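Corrections, Clarifications and Archive Changes: Frequently Asked Questions

Print | E-mail
Reading time: 9 minutes

Last revised Friday, December 26, 2025

These answers cover the Skarnbridge Courier in print, the website, the morning newsletter and the archive. They replace the corrections page posted in June. Complaints about advertising and delivery are handled by other departments and are not covered.

What is the difference between a correction, a clarification and an update?

A correction fixes a statement that was wrong when it was published. A clarification fixes a statement that was accurate but worded so that a reasonable reader could take it the wrong way, or that left out something needed to understand it. An update adds facts that came to light after publication. Each has its own label in the text, and the labels are not interchangeable. An error may not be repaired under the word "update."

If an article needs more than one kind of note, the correction goes first.

Who decides?

The standards editor, Shu-fen Tsao. In her absence the decision goes to the night editor, Zhiqiang Cui. The reporter and the assigning editor are consulted on every request that alleges an error of fact, but neither can approve or refuse a correction to their own work. When the article was written or edited by the standards editor, the managing editor decides.

How do I ask for a correction?

Write to the standards desk through the contact form on the website, or call the main switchboard and ask for extension 3535. Give the headline, the publication date, the sentence you believe is wrong and what you believe the correct information is. If you have a document that supports the change, attach it. A request can be made by anyone. You do not have to be named in the article or be a subscriber.

Requests made only by social media message are not logged. Staff who receive one are asked to point the sender to the form.

How long does it take?

The desk acknowledges requests within two business days. A simple error such as a misspelled name, a wrong title or a wrong date is usually fixed online the same day it is confirmed. Requests that depend on records, recordings or a second interview take longer. If there is no decision after 14 days, the desk writes to the person who made the request and says what is still being checked.

Where does the correction appear?

Online, at the foot of the article for minor errors and directly under the byline for errors that affect the headline, the first paragraph or the main point of the story. In print, on page 2, regardless of where the original article ran. In the newsletter, at the top of the next edition if the error appeared in the newsletter itself.

An article that was published both in print and online is corrected in both. The wording is the same in each, apart from the reference to the page number.

Are errors fixed without a note?

Typing mistakes, broken links and formatting problems that do not change meaning are fixed without a note. A misspelled common word is a typing mistake. A misspelled name of a person, company or place is a factual error and gets a note. A wrong number always gets a note, including when the difference is small.

In the first minutes after a breaking story goes online, text may change several times. The same rule applies during that period. Wording can be tightened freely, and a fact that was wrong must be acknowledged.

Does the correction repeat the error?

Usually it does. A reader who saw the first version needs to know which statement has been withdrawn. The standard form is: "An earlier version of this article misstated the year the bridge opened." The incorrect year is added when leaving it out would make the note unclear. The error is not repeated when it was defamatory, when it exposed private information, or when it identified the wrong person in connection with a crime.

Notes do not name the reporter or editor responsible. If the error came from an outside source, such as a wire service or a press release, the note may say so, provided that the desk has confirmed it. 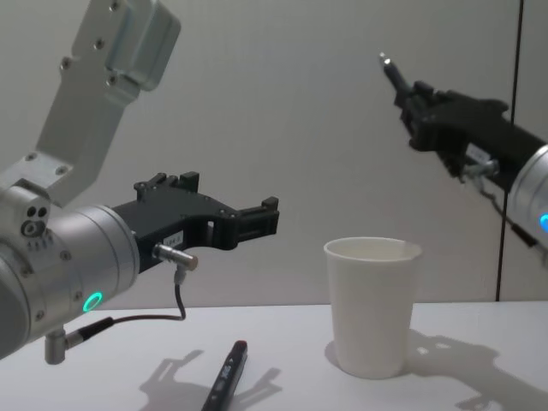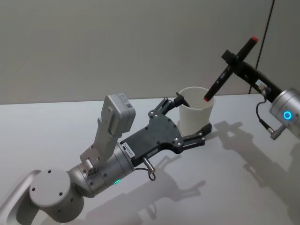
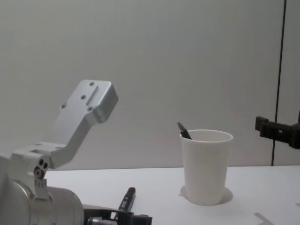
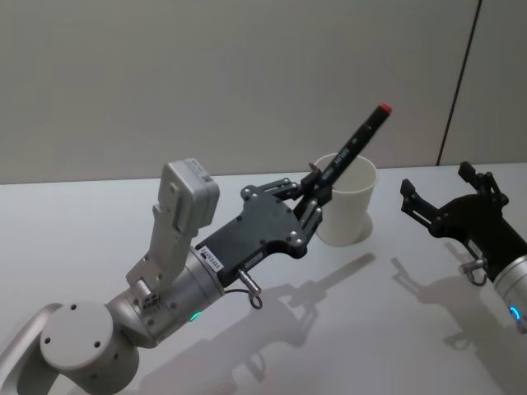 What happens to the old version?

The publishing system, Relta, saves a copy of an article each time it is changed. Saved copies are kept for nine years and can be opened by the standards desk, the managing editor and the paper's lawyers. They are not public. On request, the desk will tell a reader whether an article was changed on a given date and describe the change in general terms.

Print pages are stored as they were printed. The page archive is never altered. Where a printed article has been corrected, a link to the correction is placed beside the page in the archive viewer. Pages scanned from microfilm do not support links, and corrections to those are listed in a separate index by publication date.

Can an article be removed?

Very rarely. Removal is considered when there is a court order, when the article puts a person in physical danger, or when the reporting is found to be unsound as a whole. In the last case the text is replaced by an editor's note that stays at the original address. An article is not removed because a source regrets an interview or because its subject has changed jobs, moved or married.

The managing editor, Ya-wen Tam, signs every removal. The standards editor makes a written recommendation beforehand, and both documents are kept with the saved copies.

I was charged with a crime and the case was dropped. Can my name be taken out?

You can ask for an update reporting the outcome. Send the court record or the case number. If the outcome is confirmed, the update is placed directly under the byline. For minor, nonviolent offenses you may also ask for the article to be hidden from outside search engines. It then remains in the Courier's own archive, where it can be found by searching on the site. Each of these requests is judged on the age of the article, the nature of the charge, and whether the person held public office or a position of trust at the time.

The desk does not use a fixed waiting period, and a refusal does not prevent a later request.

Are photographs and captions covered?

Yes. A caption is treated as article text. If the wrong person is named, the caption is corrected and a note is added. If a photograph itself has been altered beyond normal toning and cropping, it is withdrawn and an editor's note explains why. Charts and maps are corrected by replacing the graphic and adding a note below it. Graphics shared on social media are reposted in corrected form, and the first post is deleted once the new one is up.

What about opinion columns and letters?

Statements of fact in opinion pieces are held to the same standard as those in news articles. The opinion itself cannot be corrected. A reader who disagrees with a column can submit a letter. Letters are checked for factual claims before they run, and a letter found to be wrong afterward is corrected like any other text. The opinion editor, Yao-tsung Siu, handles submissions but has no role in correction decisions.

Do corrections reach other sites that carry Courier articles?

Articles licensed through Westora are sent again automatically when a correction is attached. Westora passes the new version to its subscribers, who are required by contract to post it. The Courier cannot force changes on sites that copied an article without permission or on screenshots held by private users. If you find an uncorrected copy on a licensed site, send the link to the standards desk.

Search engines may show old text in their results for a time after the article has been changed. The desk asks for a refresh when the error was serious.

Can I see a draft of the correction before it runs?

No. The desk may read a sentence back to you to check a spelling, title or figure. The final wording is set by the standards editor.

My request was refused. What can I do?

Ask for a review in writing and say what the desk overlooked. Reviews are carried out by Wing-sze Hsieh, the public editor, who does not report to the newsroom. She reads the original request, the reporter's notes where they are available, and the desk's reasons for refusal. Her finding is sent to you and to the managing editor. If she finds that a correction was due, it is published with the next day's corrections. If she agrees with the desk, the file is closed unless new evidence is supplied.

A review is not possible while the same matter is before a court.

Is there a public record of corrections?

The corrections page lists every online and print correction by date, with a link to the article. Clarifications are listed on the same page and marked as such. Updates are not listed. The log is searchable by headline and section, but not by the name of the person who made the request, which is kept confidential unless that person agrees to its release.

Print | E-mail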